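Dishes to outlast dishwasher at Venel hall, tenants told
2020-10-23

Residents of the Venel co-operative have been informed that the dishwasher in their common kitchen is still broken, that a part is on its way, and that in the meantime they are to wash their own cups. The first and second of these statements have been true since March.

A notice taped up beside the sink this week says the machine, an Udis model bought second-hand when the building opened, needs a new drain pump. The pump was ordered from Rimeo, the supplier that holds the service contract, and was expected in eight working days. It has since been expected on several other occasions. One pump did arrive in August. It was for a different dishwasher, and a very nice one by all accounts.

The kitchen serves 132 residents across two buildings, most of whom have perfectly good sinks of their own but come down for the shared suppers, which went ahead through the winter in smaller sittings. Washing up after a sitting now takes longer than eating at it, and the colour of the tea towels has become a matter of some discussion on the residents' message board. So has the question of who left a porridge pot soaking for most of a long weekend. The board's moderators have closed that thread twice.

Relations were not helped by the drying roster, which first put the same 29 households on every supper and left everybody else off. The co-op's office described this as a spreadsheet error. Several of the 29 described it in other terms. A corrected roster went up a few days later, and has been followed with the enthusiasm usually shown for such things.
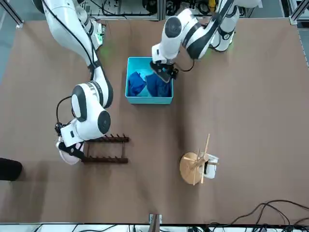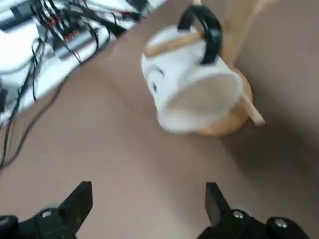
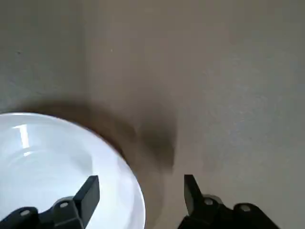

Dishes and a rack, a mug on its tree, and a white plate.

Opinion in the building is now divided into drainers and driers. Drainers hold that a plate left in a rack will see to itself, and that a towel only moves the germs about. Driers point out that there is one bench, that the next sitting needs it, and that a plate does not see to itself if someone has put a colander on top of it. A compromise motion, under which plates would be left to drain and cutlery dried by hand, was put to the last residents' meeting and lost by two votes. Both sides claimed this as encouragement.

Cups are a separate matter. The office has asked that mugs brought from home go home again, the cupboard having filled with ones no household will admit to owning. Any still there at the end of the month will be boxed up for the op shop on Pärn Street, which has let it be known that it has plenty of mugs already, thank you.

Rimeo said in a short written reply that it was sorry for the delay, that the right pump had now been located, and that a technician would be in touch to arrange a visit. It did not say which technician, or in touch with whom. The office has passed on its phone number again, to be on the safe side.

A proposal to give up on the repair and buy a new dishwasher will go to the next meeting. It has been put on the agenda after the bike shed, an item that was also on the agenda last time, and the time before. Supper will be served first. Residents are asked to bring a clean tea towel.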